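Kasstead recherche des participants : étude sur l'usage des portes vitrées, poignées à levier et stores enrouleurs dans l'habitat

Référence de l'appel : KST-Portes / lot 2
Responsable de l'étude : Damián Aravena
Date limite de candidature : vendredi 31 janvier 2025

Objet de l'appel

Kasstead réalise pour le compte du fabricant de menuiseries Sorska une étude d'usage portant sur les portes vitrées donnant sur l'extérieur. Le lot 1, achevé en décembre, concernait les fenêtres oscillo-battantes. Le lot 2 concerne les portes à un vantail, équipées d'une poignée à levier et d'un cylindre de serrure, avec ou sans occultation intérieure.

L'étude recense les gestes courants : ouverture, fermeture, verrouillage, passage avec une charge dans une main, réglage du store, nettoyage du vitrage et du cadre. Les données recueillies serviront à la révision de la notice de pose et au choix de la hauteur de poignée pour la gamme Zandera.

Nombre de participants recherchés : 60, dont 40 à leur domicile et les autres au local d'essai Lindholm.

Profil recherché

Être âgé de 18 ans ou plus.
Pour les sessions à domicile, disposer d'une porte vitrée en service donnant sur une cour, une terrasse, un balcon ou un jardin.
Pouvoir rester debout et manœuvrer une porte pendant 60 minutes, pauses non comprises.
Lire et comprendre une consigne écrite en français.

Les gauchers, les personnes mesurant moins de 1,60 m et les personnes ayant une force de préhension réduite sont invités à le signaler dans leur candidature. Leur participation est souhaitée et les séries de gestes peuvent être raccourcies à leur demande. Les professionnels de la pose et de la serrurerie ne sont pas éligibles au lot 2.

Exigences relatives à la porte

Sont admises les portes à cadre métallique, bois ou PVC, vitrées sur au moins la moitié de leur hauteur. La poignée doit être de type levier ; les boutons fixes et les barres de tirage sont exclus. Le cylindre doit être accessible et la clé disponible le jour de la session. Les portes coulissantes, les portes à fermeture automatique et les portes communes d'immeuble ne sont pas retenues. 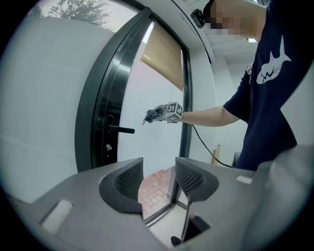 Faut-il démonter le store enrouleur avant la session ?

Le store reste en place, dans la position où il se trouve habituellement. La hauteur de descente est relevée à l'arrivée de l'opérateur, puis le participant le manœuvre lui-même au cours de la troisième série. Un store bloqué ou dont la chaînette est cassée doit être signalé lors de l'inscription ; la porte reste admise, mais la série correspondante est supprimée.

Déroulement

Chaque session comprend quatre séries de gestes, précédées d'un relevé dimensionnel. Le relevé porte sur la hauteur de la poignée par rapport au sol fini, la distance entre poignée et cylindre, la largeur libre de passage et la hauteur du seuil.

Série 1 : ouverture et fermeture, main droite puis main gauche.
Série 2 : verrouillage et déverrouillage à la clé, porte fermée.
Série 3 : descente et remontée du store, le cas échéant.
Série 4 : passage dans les deux sens avec un panier lesté, fourni par Kasstead.

Le sol doit être dégagé sur un mètre de part et d'autre du seuil. Les pots, tapis et étendoirs sont à déplacer avant l'arrivée de l'opérateur. Prévoir des chaussures fermées. En cas de pluie, la série 4 est reportée, les trois autres sont maintenues.

Aucun perçage ni collage n'est effectué sur la porte. Les repères de mesure sont posés sur bande de papier et retirés en fin de session.

Indemnisation

Les participants reçoivent 40 euros par session complète, par virement, sur présentation d'un RIB. Une session interrompue à la demande du participant est indemnisée dès lors que deux séries ont été réalisées. Les frais de transport vers le local Lindholm sont remboursés sur justificatif.

Données et confidentialité

Les sessions sont enregistrées en vidéo. L'adresse du domicile est conservée séparément des relevés et supprimée à la clôture du lot. Toute personne susceptible de se trouver dans la pièce ou à l'extérieur, à proximité de la porte, doit avoir signé le formulaire de consentement. Le participant peut retirer son accord par écrit jusqu'à la remise du rapport à Sorska.

Candidature

Adresser à Damián Aravena, service Études d'usage, les éléments suivants :
nom, âge et commune de résidence ;
type de porte, matériau du cadre et sens d'ouverture ;
présence ou absence d'un store, et mode de manœuvre ;
trois créneaux possibles en semaine, entre 9 h et 17 h.

Indiquer la référence de l'appel dans l'objet du message. Les dossiers incomplets ne sont pas relancés. Une réponse est envoyée à chaque candidat, accompagnée, en cas d'acceptation, du formulaire de consentement et de la fiche de préparation du seuil. Les participants du lot 1 peuvent se porter candidats au lot 2 s'ils en remplissent les conditions.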